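Filed under: Home & Table > Everyday Dishes
Print this thread | E-mail to a friend

**plumcrate**
Okay, plastic dishes people, I need opinions! We finally gave up on the stoneware (my youngest is 7 and has a gift for dropping things) and I've been slowly switching us over to colored plastic. I can't decide if everything should match or if I should just let it be a happy jumble. So far I like pastels on a white table way more than I thought I would. 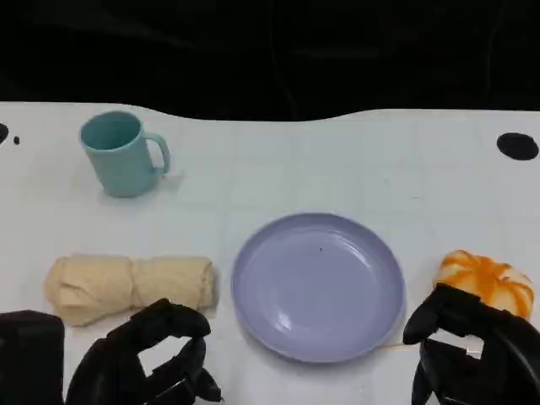

My sister says mixing aqua and lavender looks like an Easter basket. I say so what — it's cheerful at breakfast. Also, cloth napkins: fold or roll?

**Steinar_Juhl**
Match them. I bought a mixed set in April and every meal looked like a yard sale. Went back to all one color and I'm much calmer. And fold the napkins, rolled ones never stay rolled.

**tundgate72**
Gotta disagree with Steinar. Mixed is the whole fun of plastic! Our kids each have their own color, so we always know who left a mug on the stairs. Rolled cloths are fine too, a little lumpy doesn't bother me.

**thao.chu**
Team jumble, but keep them all the same softness, if that makes sense. Lilac next to pale teal is lovely, lilac next to fire engine red gives me a headache. Do watch out for scratches though. My light plates show every single knife mark.

**Steinar_Juhl**
Scratches are why I'd still go with stoneware, drops and all.

**plumcrate**
Steinar, you are welcome to come sweep my floor, ha. Thảo, same softness is a great way to put it, I'm stealing that. Butter knives only from now on. Still rolling the napkins!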